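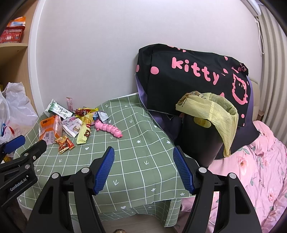 Sorting a shared snack table

Posted in Household Help, Sirenham Community Board

Golnar Tabrizi
Our residents' lounge keeps a table for donated snacks. By the end of each week it holds full packets, empty wrappers and the occasional small toy in one heap. I have been asked to write a short procedure for clearing it. Should the wrappers be removed first, or the unopened packets? Is it acceptable to store the packets in a fabric bag between uses? The budget is 600, which must also cover a new tablecloth.

Kamran Safavi
Please begin with the unopened packets. Lift each one singly and check that the seal is intact before setting it aside. Foil packets should be held near the crimped end - pressure on the middle will break the contents. Once these are out, the remaining wrappers may go directly into the trash bin, which should stand at the end of the table. Toys are to be kept apart from food. Shake the cloth outdoors last.

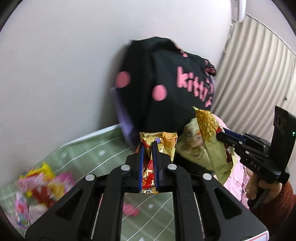
Gold foil snack packet and a larger pale yellow-green bag during sorting.

A fabric bag is acceptable for sealed items only. Print a list of the contents and attach it to the handle.

Najafi64
We use a lidded box from Flondden at our building. Fabric bags let things get crushed. No opinion on the order, but do read the dates on the packets, as some of ours were from last April.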